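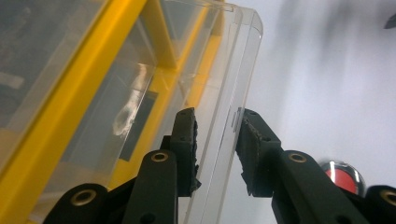 Clear boxes and what to put in them
Notes for the Monday evening talk, Flukham Library
September
By the Fliltora home storage group

Wait for the door to close and for people to finish with their tea. Say hello, thank them for coming out, and mention that the handouts are on the chair by the radiator.

Start with the box on the screen. Clear sides, bright yellow on the structural parts, and I do love that yellow, it cheers up a cupboard no end. Ask who has something like it at home already. Then ask who knows what is in theirs without going to look, and let them laugh, and own up that I failed that one myself last winter with a box of what I was quite certain were Christmas lights (it was curtain hooks, and a great many of them).

Why clear plastic. My mother's generation had biscuit tins and shoe boxes, and very handsome some of them were, but you had to lift every lid to find the string. With a see-through wall you can stand in the doorway and spot the string from there. The trade-off is that you also see the muddle, so if a messy shelf bothers you, put a sheet of plain paper inside the front panel and write on that.

Slow down here, people like to take notes.

Picking a box up. Both hands, under the base, every time. I know how tempting it is to pinch the top of one wall and drag the whole thing off the shelf, and with a box of scarves you will probably get away with it. With a box of jam jars you are asking one thin panel to do all the work. Try the empty box first and press gently on each side to feel how much it gives.

Tell the Alvarado Road story if there is time. We cleared a box room there over 6 Saturdays, and the whole family had been stacking heavy on top of light for years, so the lowest boxes had bowed and the lids no longer sat flat. Books at the bottom, please! Woollens at the top.

Cleaning. Lukewarm water, a drop of washing-up liquid, a soft cloth. Keep the scouring pad well away, it leaves a haze that never comes out. Dry the corners properly before anything made of paper goes back in.

Labels. Pass the Brasta label sheets round at this point and ask for them back. Low on the short side is my favourite spot, where you can read it with other boxes stacked above. Write what is inside and the month you packed it.

Questions next, until quarter to nine. Someone always asks about lofts, and the answer is that I keep photographs out of mine altogether and have them under the spare bed.

Chairs back against the wall before we go, and collect the label sheets.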